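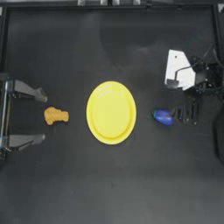
民法入門 第6回 講義ノート
契約はいつ成立するのか、そして読んでいない約款のはなし

前回の宿題を出してくれたみなさん、ありがとうございます。全部目を通しました。「代理」のところでつまずいている人がけっこういたので、次の次の回でもう一度やりますね。今日はちょっと気分を変えて契約の入口の話です。条文は前回より短いし、出てくる場面も身近なものばかりなので、肩の力を抜いて読んでください(六法は開いておいてくださいね!)。

1 契約書がないと契約じゃない?

毎年最初に聞くんです、「契約したことある人?」って。すると手を挙げるのは、部屋を借りた人とかスマホを買った人ばかりなんですよね。でも、今朝コンビニでおにぎりを買った人は売買契約を結んでいますし、バスに乗った人は運送契約を結んでいます。はんこも署名もないけれど立派な契約です。

条文を見ましょう。民法522条1項。契約は、契約の内容を示してその締結を申し入れる意思表示、つまり「申込み」に対して、相手方が「承諾」をしたときに成立する、とあります。で、2項。法令に特別の定めがある場合を除いて、書面の作成その他の方式はいらない、と書いてある。口約束でも成立する、というのはここから来ています。

じゃあ契約書って何のためにあるの、という質問が必ず出ます。証拠です。あとで「言った」「言わない」になったときに、裁判所に見せるものがないとつらい。成立するかどうかの話と、成立したことを証明できるかどうかの話は別の引き出しに入れておいてください。答案でここが混ざっている人、本当に多いです。

なお「特別の定め」の代表は保証契約です。446条2項、保証契約は書面でしなければ効力を生じない。電磁的記録でもよいというのが3項。友だちに居酒屋で「保証人になってやるよ」と言ったくらいでは保証人になりません(言わないほうがいいですけど)。

2 申込みなのか、お誘いなのか

ここからが今日の本題その一です。相手が「はい」と言ったらそれだけで契約になる、というくらい中身が決まっている意思表示が申込み。これに対して、「よかったら申し込んでくださいね」と相手の申込みを待っているだけのものを「申込みの誘引」といいます。

たとえば求人広告。見た人が「働きます」と言った瞬間に雇用契約が成立したら、店長さんは面接もできません。だから普通は誘引だと考えます。アパートの「空室あり」の貼り紙も同じ。貸主としては、どんな人が借りるのかを見てから決めたいわけです。

では、家具の通販サイト Carkell が、本棚を値札つきで載せていたらどうでしょう。定価は7万円なのに、入力ミスで700円と表示されていた。あなたは当然(?)注文ボタンを押します。すぐに「ご注文を受け付けました」という自動返信メールが届きました。さて、契約は成立していますか。

まずサイトの表示が申込みなのか誘引なのか。通販サイトの商品表示は、在庫の都合もありますし、誘引と見るのが一般的です。そうすると、あなたがボタンを押したのが申込みで、Carkell の側の返事が承諾になる。次に、自動返信メールは承諾なのか。これはメールの中身次第です。「ご注文を確認しました。在庫を確認のうえ、改めてご連絡します」なら、まだ承諾とは言いにくい。「ご注文を承りました。商品を発送いたします」まで書いてあると、承諾と読まれやすくなります。利用規約に「発送通知の時点で契約が成立する」と書いてある店が多いのは、このあたりを気にしているからですね。

仮に成立したとしても、まだ続きがあります。店側は95条の錯誤を主張してくるでしょう。値段の打ち間違いは表示の錯誤の典型です。店に重大な過失があると原則として取消しはできないんですが(95条3項)、相手方が錯誤を知っていた、または重大な過失で知らなかったときは話が戻ります。7万円の本棚が700円になっていて「いやあ、お得だなあと思って」がどこまで通るか。授業ではここで意見が真っ二つに割れて、毎年楽しいところです。今年もやりますから、自分の立場を決めてきてください。

3 承諾のタイミング

申込みも承諾も、相手に届いたときに効力が生じます。97条1項、到達主義。昔の民法では、離れた人どうしの契約については、承諾の通知を発したときに成立するというルールがありました。改正でなくなったので、古い教科書を先輩からもらった人は気をつけて!(私も最初の年、うっかり板書で昔のほうを書きかけました。)

「届いた」というのは、相手が読んだという意味ではありません。郵便受けに入れば、相手が読める状態になっていますから、普通は到達です。受け取りたくないからとわざと受領を避けている人には97条2項。正当な理由なく通知の到達を妨げたときは、通常到達すべきであった時に到達したものとみなされます。

申込みをした側は、いつまで待てばいいのか。場合分けします。

承諾の期間を決めて申し込んだとき。この申込みは撤回できません。撤回する権利を留保していた場合は別です。期間内に承諾の通知が届かなければ、申込みは効力を失います(523条)。

承諾の期間を決めずに申し込んだとき。相当な期間が過ぎるまでは撤回できません(525条1項)。ただし対話者に対する申込みなら、対話が続いている間はいつでも撤回できますし、対話が終わるまでに承諾をもらえなければ原則として効力を失います(同条2項、3項)。電話で「買わない?」「うーん、また今度」ガチャン、でおしまい、ということです。

もうひとつ、528条。承諾に条件をつけたり変更を加えたりすると、申込みを拒絶して、新しい申込みをしたものとみなされます。中古の自転車を「2万円で売るよ」と言われて「1万5千円なら買う」と返したら、あなたは一度断ったことになる。そのあと「やっぱり2万円でいいです」と言っても、相手には応じる義務はありません。値切るのは自由ですが、条文の上ではけっこう重い一言なんですね。

4 読んでいない規約に縛られるのか

本題その二。スマホに新しいアプリを入れるとき、利用規約を最後まで読んでいる人? ……はい、毎年だいたい教室がしーんとなります。私も読まずに押すことがあります。法律の教員なのに。

申込みと承諾の合致が契約だと言ったばかりなのに、読んでもいない条項に縛られるのは変じゃないか。この疑問にこたえるのが、548条の2から始まる「定型約款」の規定です。

まず「定型取引」。不特定多数の者を相手方として行う取引で、内容の全部または一部が画一的であることが双方にとって合理的なもの。この定型取引で、契約の内容とすることを目的に準備された条項の総体が定型約款です。電気の供給、宅配便、動画配信、預金などを思い浮かべてください。会社どうしがひな形を出し合って交渉するような契約は、普通は入りません。労働契約も、相手の個性を見て結ぶものなので外れるとされています。

家計簿アプリ Linar の利用規約で考えましょう。登録画面に「利用規約に同意する」のボタンがあって、それを押した。定型約款を契約の内容とする旨の合意があるので、個別の条項にも合意したものとみなされます(548条の2第1項1号)。ボタンがなくても、あらかじめ「この規約を契約の内容とします」と相手方に表示していれば同じ扱いです(2号)。「読んでいません」だけでは逃げられません。

ただ、何を書いても通るわけではないです。548条の2第2項。相手方の権利を制限したり義務を加重したりする条項で、定型取引の態様や実情、取引上の社会通念に照らして、信義則に反して相手方の利益を一方的に害すると認められるものは、合意をしなかったものとみなされます。家計簿アプリの規約のすみっこに「退会した者は当社の浄水器を毎月購入する」と書いてあったら、だれだって驚きますよね。こういう不意打ちの条項は、ここで落ちる可能性が高いでしょう。

規約の中身を見せてほしいと言えるか。言えます。548条の3です。定型取引の合意の前、または合意の後相当の期間内に請求があったら、事業者は遅滞なく相当な方法で内容を示さなければなりません。合意の前の請求を、正当な理由もなく断ってしまうと、さっきのみなし合意の規定が使えなくなります。事業者側にはかなり痛いペナルティです。

規約があとから変わる場合は548条の4。相手方の一般の利益に適合する変更か、または契約の目的に反せず、必要性や内容の相当性などに照らして合理的な変更であれば、個別に同意を取らなくても変えられます。事業者は効力発生時期を定めて、変更する旨と変更後の内容、それに効力発生時期を、インターネットなど適切な方法で周知することになっています。「規約改定のお知らせ」というメール、みなさんの受信箱にも埋もれていませんか。

5 消費者契約法もセットで

相手が事業者でこちらが消費者なら、消費者契約法も使えます。細かいことは後期にやるので、今日は8条、9条、10条の顔だけ覚えて帰ってください。

8条は、事業者の損害賠償責任をまるごと免除するような条項を無効にするもの。「当ジムは理由のいかんを問わず一切の責任を負いません」という、あれです。9条はキャンセル料。同じような契約の解除によって事業者に生ずべき平均的な損害の額を超える部分が無効になります。超える部分だけ、というのが試験で狙われます(狙います)。10条は受け皿の規定で、任意規定の適用による場合に比べて消費者の権利を制限し、または義務を加重する条項で、信義則に反して消費者の利益を一方的に害するものを無効にします。

548条の2第2項と10条はよく似ています。違いを聞かれたら、前者は「合意しなかったとみなす」、後者は「無効」。前者は相手が消費者でなくても使えるけれど、定型約款であることが必要。後者は定型約款でなくてもいいけれど、消費者契約であることが必要。余白に表を作っておくと便利ですよ。

6 練習問題

(1)Aは、食材宅配の Hapeta に電話をかけ、ミールセットを注文しようとした。担当者が内容と値段を示して「いかがですか」と言ったところ、Aは「送料を無料にしてくれるなら」と答え、担当者は「それはできません」と述べた。Aが「では元の条件でお願いします」と言った場合、この時点で契約は成立しているか。528条と525条の両方に触れること。

(2)Bはスポーツジム Flurkano に入会した。入会時に会員規約に同意する旨の画面でボタンを押したが、規約は読んでいない。規約には「退会の申出は6か月前までに行うものとし、それまでの会費は返還しない」とある。12月に退会を申し出たBは、この条項に従わなければならないか。定型約款に当たるかどうかから順に書いてください。いきなり10条に飛ばないように!

(3)第2節の本棚の事例で、あなたが Carkell 側の代理人だとしたら、どの順番で何を主張しますか。成立していないという主張と、錯誤による取消しの主張を、主位・予備の関係がわかるように書くこと。

提出は8月11日まで、いつものフォームからお願いします。紙で出したい人は研究室のドアのポストへ。手書きでもかまいませんが、条文番号だけは私が読める字で書いてください。分量は(1)が半ページ、(2)と(3)は1ページずつを目安に。

それから前回の配付資料に誤りがありました。代理のところの「108条2項」の説明で、本人があらかじめ許諾した行為が除かれる点が抜けています。各自で書き足しておいてください。

次回は「契約の解除」に入ります。540条から548条までをざっと読んできてもらえると助かります。545条だけは二回読んでおいてください。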